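Braço Foden para dobrar roupa: o que fazer quando ele para

Etiqueta pendurada da peça

Falha mais comum com camisetas leves: a garra fecha na etiqueta de cuidados, puxa e o braço trava com o tecido no ar. Aperte a parada antes de mexer na peça. Não puxe a roupa com o motor ligado. Veja também se o cabo junto à articulação está livre do pano.

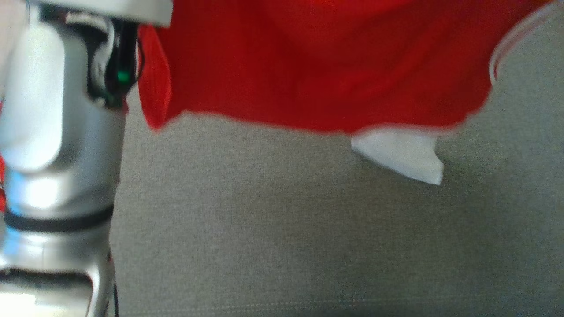

Duas peças de uma vez

Com uma camisa branca por cima de uma regata, o nosso pegava as duas e dava erro 114. Separe as peças à mão e recomece o ciclo. Regata com letras grandes no peito vai por último.

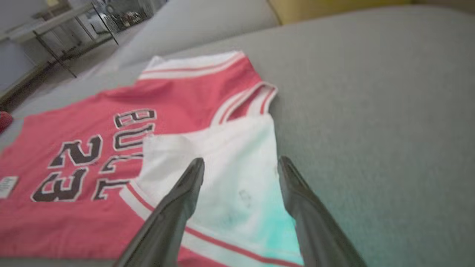

Manutenção

Limpe as pontas dos dedos a cada 1.000 ciclos e troque a borracha aos 2.000. A da Cikix serve.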